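O braço que mora na nossa oficina

2 de março de 2025
Por Kathleen Duggan
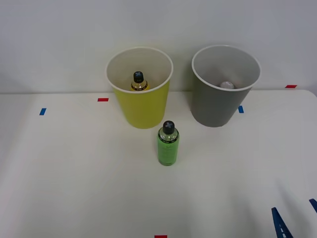
Quando contei à minha irmã que ia passar o mês de fevereiro inteiro a tentar ensinar um braço robótico a arrumar frascos, ela perguntou se eu não preferia aprender cerâmica. A cerâmica, disse ela, ao menos dá tigelas! Tinha alguma razão. Mas eu já tinha pago a quota da Skuritham, a oficina partilhada onde passo os fins de tarde, e já tinha prometido que ficava com o projeto que toda a gente ia adiando: pôr o braço a fazer qualquer coisa de útil.

O braço chama-se Drileck. Foi montado ali mesmo, a partir de um kit da Trimstead comprado em segunda mão, que trazia 326 peças e um manual escrito por alguém com muita fé na humanidade. (A página sobre a tensão das correias merecia um prémio de ficção.) Levámos 10 serões só na montagem, e no fim sobraram 2 parafusos que continuam guardados num frasco de compota, à espera de explicação.

A tarefa que escolhi parece uma brincadeira de infantário. Há um recipiente amarelo e um cinzento, há frascos com tampa preta, e o braço tem de pegar num frasco de cada vez e largá-lo no sítio certo. Só isso! Eu achava que ia ter o assunto despachado na primeira semana e que depois passava para coisas mais vistosas, tipo servir café.

Pois não. A primeira coisa que se aprende é que os dedos de uma garra não sabem nada do mundo. Fecham onde lhes dizem para fechar, e se o frasco estiver um dedo mais à esquerda, paciência, lá vai ele ao chão. Houve uma noite em que o Drileck apertou o ar com imensa convicção, levantou-se, fez a viagem completa e largou coisa nenhuma dentro do recipiente, com uma delicadeza que quase me comoveu.

O que salvou o projeto foi fita-cola colorida. A sério, tanto dinheiro gasto em motores e o melhor investimento foram uns rolos de fita vermelha e azul da papelaria da esquina. Colei pedacinhos no tampo para marcar posições e, de repente, passei a conseguir repetir uma experiência de um dia para o outro sem ter de adivinhar onde tinha posto tudo na véspera. Recomendo a quem estiver a começar: antes de mexer no código, marquem a mesa. E escolham um tampo liso e claro, que a nossa bancada antiga tinha tantas nódoas de verniz que o programa de visão via frascos por todo o lado.

Para controlar o braço uso o Rondonuwu, um programa feito por gente da oficina e que tem o encanto (e os erros) das coisas feitas depois do jantar. Guia-se o braço à mão por um comando, ele regista o percurso, e vai-se juntando percursos até haver material suficiente para o braço tentar sozinho. Já gravei 2407. Alguns são muito bonitos. Outros mostram sobretudo que eu estava com fome.

A minha maior dor de cabeça são as bordas dos recipientes. Pegar, já pega bastante bem; o problema vem na descida, quando o fundo do frasco toca na beira e aquilo tudo começa a inclinar-se. Experimentei entrar mais alto, mais devagar, com o pulso ligeiramente rodado, e acabei por descobrir que bastava parar um instante por cima da abertura antes de baixar. É exatamente o que eu faço quando arrumo copos no armário, e nunca tinha reparado nisso em mim.

Também mudei de ideias quanto à velocidade. No princípio queria o Drileck rápido, porque nos vídeos que se veem por aí os braços são todos rápidos, e agora tenho-o a mexer-se como um senhor a escolher melões. Faz menos barulho, assusta menos as visitas e dá-me tempo de chegar ao botão de paragem, que está colado à mesa por baixo, do lado da minha mão boa. Montem o botão primeiro, por favor, antes de ligarem seja o que for!

A minha irmã apareceu lá na semana passada, com um saco de tangerinas, para ver em que ponto estava a coisa. Ficou de braços cruzados a assistir a três tentativas seguidas, pediu para experimentar o comando e só o largou à hora de fechar. Já me perguntou quando pode voltar, e entretanto eu encomendei correias novas, que as do ombro começaram a chiar.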